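Polbridge Supported Dining Project
Interim report to the Dumlao Fund
Submitted by Sharon Urio, Project Lead

Period covered: to the end of August

1. Furniture and premises

The ground-floor room at Skumerach House has been in use since the second month of the grant. The original order for long refectory tables was withdrawn following comments from Jenő Vincze, who advised that residents eating alone or in pairs were better served by small tables. Nine small tables have been purchased at a saving on the approved budget line. The balance has been carried forward to tableware.

2. Tableware and place settings

A standard setting has been agreed: one small plate, one clear glass and one cloth napkin. Portions are kept small and may be repeated on request. Stocks stand at 24 settings, with some 50 napkins held to allow for laundering. Each napkin is to have a loop for hanging. Reading matter may be left on the table during the meal.

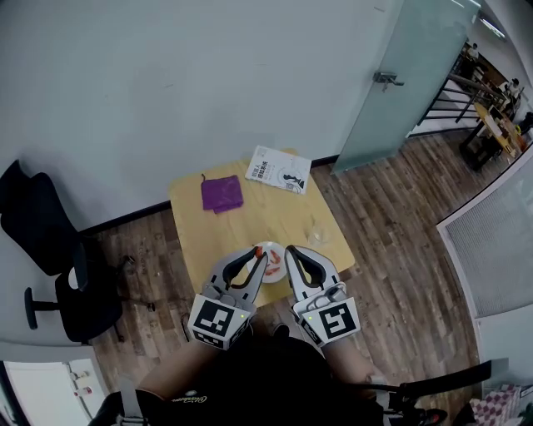
Page last changed: August, by P. Paul

The small plate holds a few pieces of food and leaves space on the table for the glass, the folded purple napkin and a booklet in Chinese. Imtiaz Uddin has asked whether a tinted glass might be easier to make out against pale wood. Samples have been requested from the supplier in Dudville.

3. Matters outstanding

Five chairs remain on order. Approval is sought to transfer the unspent furniture balance to glassware before the next payment falls due.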